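RETAIL OPERATIONS 2 - HANDOUT
Shelf planning and facings (session notes, to go with the Bresmont floor plan)
C. Lanz
3 April 2025

Read before class. Bring the floor plan and a pencil. Phones fine as calculators.

RECAP FROM LAST TIME
Planogram = drawing of a shelf run, showing what sits where and how many facings each item gets. Facing = one unit wide at the front of the shelf. Depth behind it doesn't count as facings. People still mixed this up on the homework, so check yours.
Run = all the bays in a line with one category on them.
Bay = upright to upright.
Holding power = how many units the space takes when full. Facings x depth x stack height.

WHY SPACE GETS ARGUED OVER
Shelf is fixed, the range isn't. Every new line pushes something else over or out. Suppliers want eye level. The store wants whatever sells per foot. Shoppers want the thing to be where it was last week.
Three parties, one shelf. Most of the decisions you'll see on placement are a compromise, and some are just old habits that never got looked at again.

THE BRESMONT CASE
Small-town housewares store. 2,000 items on the books, 32 bays on the main floor. Kitchen takes up 14 of them, mostly the left side as you walk in plus the back wall.
Owner in the case is Hywel Llewellyn. Took over in January, kept the old layout, then found the kitchen run was full of slow stock at chest height and the good sellers were down by the kick plate. Baking tins on two bays that didn't touch each other. Cutting boards split between "knives" and "wood gifts", with different tags for the same item.
His supplier for boards and bowls is Ender. Supplier for pans is Hesberg. Both sent their own planograms. They don't fit together, obviously (each one gives itself the middle of the run).

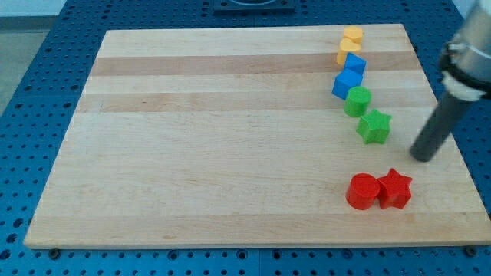 How many facings should a slow-selling item get?
One facing is the usual floor, as long as it holds enough stock to last until the next delivery. If a single facing runs out before then, give it a second or order it more often.

WORKING OUT FACINGS
Start from sales. Take weekly units for each item, divide by the category total, gives you share. Apply share to the space you have. Then fix it by hand, because pure share gives silly answers at both ends.
Too high: the top seller eats half the bay. Cap it.
Too low: items with less than one facing. Round up or drop the item. No half facings.
Worked one: category sells 600 units a week. Item A sells 150. Share is a quarter. If the run has 40 facings, A gets 10 on paper. Would you really give it 10? Check case size and refill before you answer. If staff fill daily it may live happily on six.
Small items next to big ones: count inches, not facings, or the comparison is meaningless. Share of inches is what you're handing out.

VERTICAL OR HORIZONTAL BLOCKS
Vertical block: same product family top to bottom, narrow. Shopper walks past and sees every family. Works on long runs.
Horizontal block: one family along one shelf. Good for short runs, and where sizes match the shelf gap. Bad if the family ends up on the bottom, whole thing dissapears.
Heavy goes low. Cast iron, stand mixers, big stock pots. Safety first, sales second, no exceptions in the exercise.
Glass not on the top shelf either.

TAGS AND LABELS
Tag goes under the left edge of the first facing. Same in every bay. If the item moves the tag moves the same day. Empty space keeps its tag, don't spread the neighbors over it, or the gap never gets reordered.
One item, one tag text. See the cutting board mess above.

READING
Matsuda, "The Short Run", ch. 4 (facings) and the first half of ch. 5. Skip the part on freezers.
Barrera store walk, the two page version. The long version is optional, and the tables in it are hard to read.

FOR NEXT SESSION
1. Redraw the kitchen run for Bresmont. Ender and Hesberg both have to be in it. Neither gets the whole middle.
2. Write one paragraph on what you cut and why.
3. Mark where the heavy items go.
Work in pairs. Mali Humphreys and Caradog Gape are presenting first, then we go down the list.
Scale on the drawing please. Last time half of them had none and I couldn't grade the bay widths.
Late work goes in the tray outside my office, name on every sheet, not only teh first.

Corrections to last week's handout: "end cap" on page 2 should read "side wing". Formula for holding power was missing the stack height, it's right in the recap above.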